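**FOR RELEASE 5/4/23**

# Hamdan and Skundden publish bench practice guide for two-arm robot cells

WARNAU – Hamdan, in partnership with the equipment maker Skundden, today released a guide to good practice for small robot cells in which two arms handle light objects on a shared tabletop. The guide is free to download and applies to teaching labs, research benches and light assembly shops.

The document, titled *Amar Bench Practice*, sets out rules for the work surface, the grippers, the handling of pens and similar articles, and the records an operator is expected to keep. It runs to 86 clauses, of which 20 are mandatory for any site that wishes to claim conformity. The remainder are recommendations.

"Small cells have grown up without much written down," said Bríd Buckley, who led the drafting. "Sites wrote their own rules, or copied a neighbour's. We wanted one plain text that an operator could read in an afternoon and apply the next morning."

The Amar task set, on which the guide is based, uses ordinary stationery. Markers and pens are gripped, stood upright, capped and uncapped, and laid down again. Such articles are cheap and easy to replace, and their slim barrels and close-fitting caps show up poor alignment quickly. 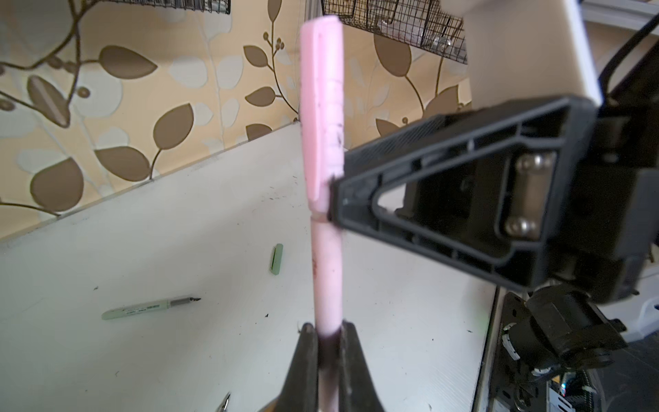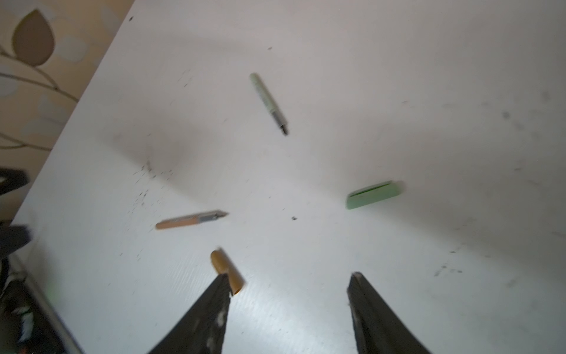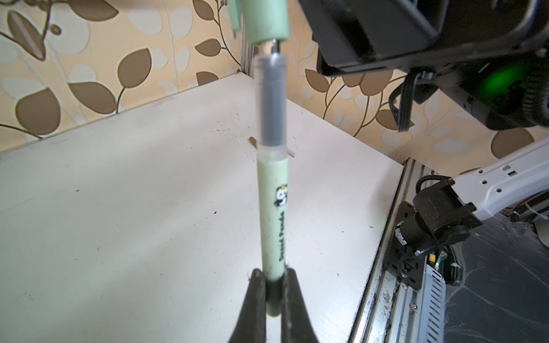 Stationery handling on a white work surface under the Amar task set.

## Main provisions

- **Work surface.** The tabletop must be wiped before each block of trials. Ink marks that cannot be removed are to be noted in the cell log.
- **Gripper fingers.** Fingers are to be inspected for scuffing and wear at the start of each shift and after every 100 grasps.
- **Shared space.** Where one arm holds an article and the other approaches it, the approaching arm must travel at reduced speed until contact is made or the move is abandoned.
- **Loose articles.** Caps count as separate articles and must be listed as such on the task sheet.
- **Cables and rails.** Cables must be clear of the full travel of both arms. Rails and ducting beside the table are to be vacuumed on the same schedule as the floor.
- **Records.** Failed grasps are to be logged along with successful ones. Sites may not remove them from reported totals.

## Consultation and review

A draft was circulated to member sites in November. Hamdan received around 1,250 comments, many of them on the inspection interval for gripper fingers, which was shortened as a result. A proposal to fix a single speed limit for all cells was not adopted. Each site must instead set its own limit in writing and display it at the cell.

Skundden will supply the printed checklists that accompany the guide. Member sites may request copies through the Hamdan office in Warnau, which will also receive notices of error and proposals for amendment.

**Media contact:** Bríd Buckley, Hamdan, Warnau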